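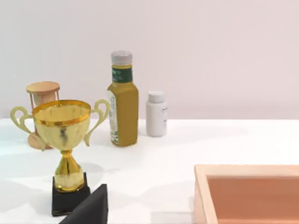
Clullari Two-Handle Cup

Item 814. Gold finish, curled handles, black base.

The Clullari is our standard award cup for clubs, schools and workplace leagues. It comes fully assembled and ready for a plate. Stock cups leave our shop within two working days. Engraved cups take a little longer, depending on how much text you send us.

Sizes

Small – suits runner-up and age group awards
Medium – the size most clubs order for a season title
Large – made to order, please allow three weeks

All three sizes use the same base style, so a set will match on the table. If you are adding to cups you bought from us before, send the old order number and we will check the finish against our records.

Engraving

The price includes one plate with up to 47 characters, counting spaces. Extra lines are charged per line. Perpetual awards can be fitted with small year plates, which we supply blank or engraved. Send the text exactly as you want it to appear, including capital letters. We do not correct spelling unless you ask us to.

Logos can be engraved from a clean black and white file. Edgars Šimkus in the engraving room will email a proof before any logo work starts, and the order waits until you approve it.

Care

Dust with a soft dry cloth. Do not use metal polish – it will dull the finish. Fingerprints come off with a barely damp cloth, dried right away. Keep the cup out of direct sun if it will be on display all year.

Shipping and returns

Each cup ships in its own foam-lined carton. Plain cups can be returned within 62 days in the original carton. Engraved cups can be returned only if the mistake is ours. Report shipping damage within five days and keep the packaging.

League and school orders

For quantity pricing, write to Hadi Awwad at the Navickas sales desk. Include the size, the number of cups and the date of your event. Orders for May events should reach us by the end of March.

Page updated 09/08/2019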